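Rearranging the break corner at the Pelgate office. Thread for anyone else who has to fit a drinks station and an oven on one table. 1/9

Starting point: one table, one wooden cabinet, one socket strip. The old layout had the cups stacked beside the oven, so the door could only be opened after moving them. Els Wuyts logged this as a defect in February. Fair. 2/9

Cups first. They now hang on a wooden mug tree with a square base. Footprint is small and the base stays put when you lift a mug from one side only. I tested that with the heavier of the two. Teal left, pink right. 3/9

Tea and other small cartons go in the drawer. One carton in there for now, upright, near the front. Upright matters: lying down, they slide to the back every time the drawer is closed. 4/9

The drawer front has an oval finger cutout as well as a black bar handle. Redundant, but I kept both. The handle is easier to use with a full cup in the other hand. 5/9 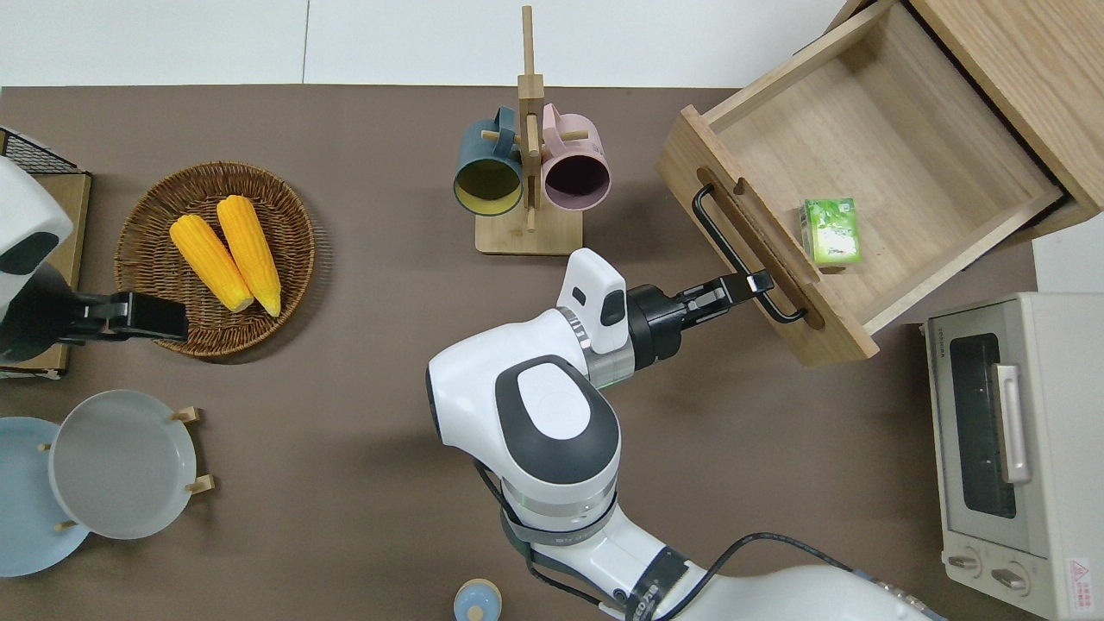
6/9 Toaster oven. Cream, two knobs, vertical door handle. It stands by the edge of the table, below the drawer. Check two clearances before you commit to a spot like this: drawer fully out, and oven door fully open. Do them separately, then together.

Maarten Michiels asked why the oven isn't on top of the cabinet. Height. I don't want people reaching up for a hot tray. Also the cord is 9 cm too short, and I'm not running an oven off an extension. 7/9

Hardware notes. Replacement handle screws came from Postma, and the first set was too long – the tips came through into the drawer. Shorter ones fixed it. Clallard sells a drawer liner that would stop the cartons sliding, but it comes in a 335 mm width and I'd have to trim it. Pending. 8/9

Still open: a second mug tree, or longer pegs on this one. Els prefers the second tree. I prefer fewer mugs. Measurements are on the inside of the cabinet door if you need them. 9/9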